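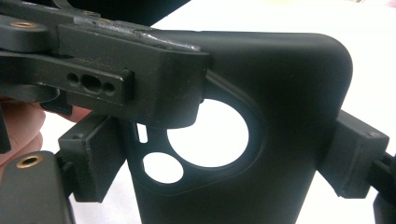
Why does a printed label on outdoor equipment fade before the glue lets go?

The ink sits on top of the film and takes the sunlight first. The adhesive is shaded by the film and the ink above it, so it usually lasts longer. A label can be stuck down firmly on all four edges and still be impossible to read.

Unit 4: Marking and identification of parts
Instructor: Svend Þrastardóttir
Lab: Bjartur Lauritsen
Notes revised February 24, 2018

4.1 What a mark has to do

A mark on a part carries a part number, a rating, a warning or a serial number. It has to be readable by the person who needs it, at the distance they will be standing, for as long as the part is in service. Before choosing a method, write down the service life, the surface material, the temperature range and the cleaning agents. Most marking failures we look at in this unit come from leaving out the last one.

4.2 Methods covered

Printed film label. Cheap, any colour, easy to change between batches. Weak against solvents unless it has an overlaminate. Needs a clean, fairly smooth surface.

Engraving. Material is removed with a cutter. Stays readable after the paint fill has gone, provided the cut is deep enough. Slow. Leaves a groove that holds dirt, and on a thin, highly stressed part the groove can start a crack.

Dot peen. A hard stylus strikes the surface and leaves a pattern of small dents. Good for serial numbers on castings. Noisy, and low in contrast on a rough surface.

Laser marking. No contact with a tool. On anodized aluminium it bleaches the dye in the coating. On steel it can leave a dark oxide layer, and if the heat input is too high the corrosion resistance of stainless drops around the mark.

Sealed anodic image. The image is held in the pores of the anodic layer, which is then sealed. Stands up to abrasion better than a surface print. The plate still has to be attached to something, so look at the rivets or adhesive as well.

4.3 The rub test

The solvent rub is the test you will do in the lab. Put a folded cotton cloth over the rubbing head, wet it with the listed solvent and run it back and forth over the mark with a steady load. One cycle is one stroke forward and one back. Stop and inspect at 200 cycles, then go on to 400. Re-wet the cloth at the inspection stop.

Record the cycle count at which any character can no longer be read at arm's length. Slight loss of gloss is noted but is not a failure. If the cloth picks up colour, note that too, even if the mark looks unchanged.

Last October's group tested film labels from Grastell and plates from Damgaard. The first Grastell sample lost a character at 327 cycles. The Damgaard plates reached the end of the run. The two were rubbed with different solvents, so the results can't be compared directly, and a report that compares them will lose marks.

4.4 Adhesion

Wipe the panel, let it dry, apply the label with a roller and leave it for three days at room temperature before peeling. Powder-coated panels are the difficult case. Some powder coats contain wax, and a label that holds well on bare metal may lift at the corners. Use the Rivow panels for this part. The Grarkden panels are for the rub test only.

4.5 Before the lab

Read page 69 of the course reader, on surface preparation. Bring safety glasses and closed shoes. Solvent gloves are supplied.

Lab reports go to Bjartur. Put the panel number on every page.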